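Salim Mwaipopo has run the race office for the Rostley Regatta for five seasons. We talked on the club porch the week after the boats went home.

The question he hears most is about the handicap split. This year the cruising class was divided in two, and a few owners were unhappy with where they landed.

"We looked at the ratings and drew the line where there was a gap," he said. "If you're the fastest boat in the slow group, you like it. If you're the slowest in the fast group, you call me."

He said the calls were polite, mostly. One skipper, who sails Pelupessy, asked to move down a class and then took second in the class he wanted to leave.

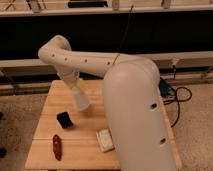
The long race out to Gunura Point was shortened on the second day. Mwaipopo made the decision at the first mark, with the wind dropping and the tide due to turn.

"I don't like doing it. People take time off work for that race. But I had small boats going backward, and I wanted them in before dark."

Next year he plans to move the start line 300 yards east, away from the ferry channel. The entry fee goes up by $5, to $100, and that includes the dinner. Crews will have to send in their safety forms before they arrive.

"We had people filling them out on the dock with a wet pen," he said. "I couldn't read half of them."

He will race himself in October, as crew on Tradetska, a boat he sold to a friend and still sails on most weekends. Asked if he misses owning her, he shook his head.

"I miss picking the sails. I don't miss the yard bill."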